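# Handout 6: Steaming, and What We Think We Know About It

Course: Dough and Heat, Genmont evening program
Revised August 2, 2022

Most of what gets said about steaming buns is repeated and seldom tested. Treat this handout the same way. Where I have a reason for a claim, I give it. Where I don't, I say so.

## 1. What steam does

Steam gives up a lot of heat when it condenses on a cooler surface. A bun in a basket is the cooler surface. That is the whole mechanism, and it explains why the outside sets early and why the crust stays pale: the surface never gets hot enough to brown.

It does not explain "steam keeps all the goodness in." I have heard that one every year and have yet to see anyone define goodness.

## 2. Claims to be suspicious of

- **"Always start with boiling water."** Cold starts work too. The dough gets some extra rising time while the water heats, so a batch that has already risen fully may suffer. A batch that is a little behind may come out better.
- **"Never lift the lid."** Lifting it early lets heat out and can leave the buns squat. Near the end, I doubt a quick look does much.
- **"Rest five minutes or they collapse."** Maybe. The Shehu recipe sheet insists on it, the Aveck one leaves it out, and both groups in February got wrinkled buns. Overproofed dough looks like the better suspect to me.
- **"This method dates to 1803."** The Prestum leaflet says so and cites nothing. Do not put it in your write-up.

## 3. Portions and spacing

We shape at 55 grams of dough per bun. Someone will tell you smaller is more traditional -- ask them whose tradition.

Leave room on all sides. Buns that touch will tear when you pull them apart, and the torn side dries out first. If a batch won't fit with gaps, steam it in two loads. Stacking is not a solution.

Proof at 38 degrees C if your cabinet can hold that. Many can't, whatever the dial says, so put a thermometer inside and believe the thermometer.

## 4. Unloading

This is the step people rush. Switch off first. Tilt the lid away from you so that the water on the underside runs off to the side of the basket and not over the buns. Have the plate next to the steamer before you open anything.

Lift each bun from low down. Pinching the pleats pulls the top out of shape, and a bun that looked fine in the basket ends up looking like a failed one. I suspect half the "bad dough" reports I get are really bad handling.

On the layout of the bench: lid to the left of the steamer, plate to the right, three buns still in the basket and one on the plate.
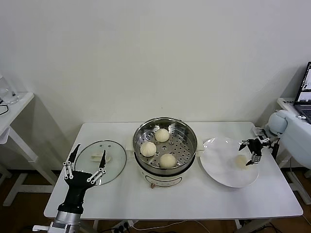
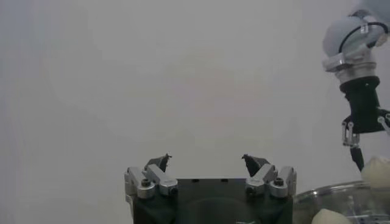 ## 5. For your notebook

1. Steam one load from cold water and one from boiling, same dough, same weight. Cut one bun from each and compare the crumb.
2. Rest half of each load with the lid on after switching off. Write down what you see before you read anybody else's notes.
3. Pick one claim from section 2 and say what result would change your mind about it. "It tasted better" will be sent back.

Bring your own thermometer. The room's two do not agree with each other, and I haven't worked out which one is wrong.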